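Wavik Publishes First-Year Results From Household Chore Trials

ISTHORPE, February 4, 2019 — Wavik, which develops software for robot arms and hands, today released results from the first year of its household chore trials. The report covers 17 everyday jobs, from clearing a table to doing the laundry, and gives a plain answer to the question the company hears most often. Machines can do parts of many chores. They cannot yet be left alone to do a whole one.

Each chore was broken into short steps, and each step was scored on its own. Of 69 steps in the trials, the robots completed 20 at the standard Wavik set for unsupervised work. The rest needed a person to step in at least some of the time, or took too long to be useful in a home.

"People ask whether it can do the washing, and I have to ask them which part," said Mahlet Kassa, who leads the trials. "Picking a shirt up off a flat surface is in decent shape. Finding the last sock at the back of the drum is still hard. We would like to publish both."

The steps that scored best involved rigid objects in known places, such as setting cups on a shelf. Cloth scored worst. It folds over itself, hides its own edges and rarely lands the same way twice. Doors and lids fell in between, and the report gives them a chapter of their own.

Laundry brings most of these problems together. The robot has to handle the round door of a front loader, keep its hand and sleeve clear of the rim, and deal with a crumpled cloth inside a dark drum.

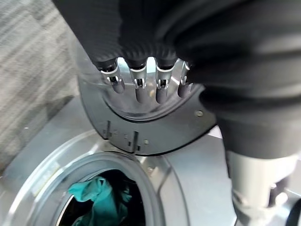
Wavik scored door handling separately from loading and unloading for this reason. A hand that swings a door well may still do poorly with what is behind it, and one overall laundry score would have hidden the difference.

Janevski, a commercial laundry operator, advised on the shop-floor section of the report. Its operations manager, Stavros Softić, said the findings match what he sees at work. "My staff load a machine without looking at it," he said. "If a robot takes five times as long, I can't use it on a day shift. Overnight, maybe — if it doesn't stop and wait for someone."

The second year of trials begins in March. It will repeat the laundry steps with mixed loads and add bed making. Wavik has not announced a product or a price and does not expect to do so this year.

The full report, including the scores for every step, is available from Wavik on request.

Media contact:
Danica Holub
Wavik Press Office, Isthorpe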